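The Lakport 1000 starts before dawn, and by lap 12 we had already lost third gear. I told the pit over the radio. They told me to drive around it, so I did.

We were car 477, entered by Pasilero, a team with one truck and two sets of wheels. I had driven for them since May. The pay was poor but the car was straight, and the crew chief never raised his voice.

Rain came in off the harbor at noon. The leaders stopped for wets. We stayed out on slicks - our wets were older than the car - and I held the wheel as lightly as I could and braked early everywhere.

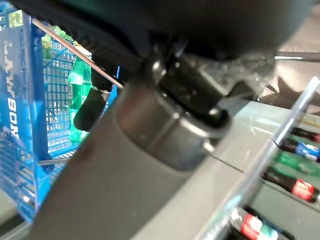
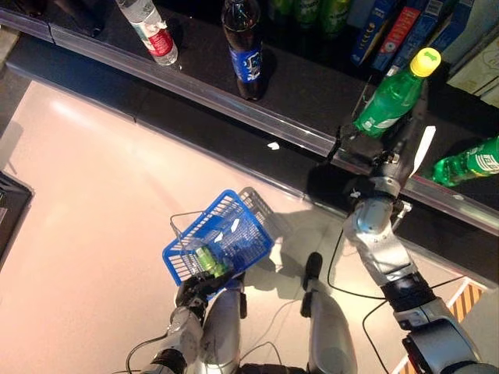 My stint ended at the fuel stop. I climbed out, my legs shaking, and the second driver got in without a word. He had done Colombo twice and he didn't like talking before a drive. I walked down to the store behind the paddock, where the bottles stood on a low black shelf, water next to cola with green ones farther along, and I stood there a long time unable to choose. In the end I took a water and drank it at the register before I paid.

When I got back, the board had us ninth. The rain had stopped and the track was drying in one narrow line. The Jekomis car was right ahead of us, and its driver kept missing the last corner by a foot or two, every lap.

"He's tired," the crew chief said.

"So is ours," I said.

He nodded and wrote down the lap time. We stood at the wall with our hands in our pockets and waited for them to come around again.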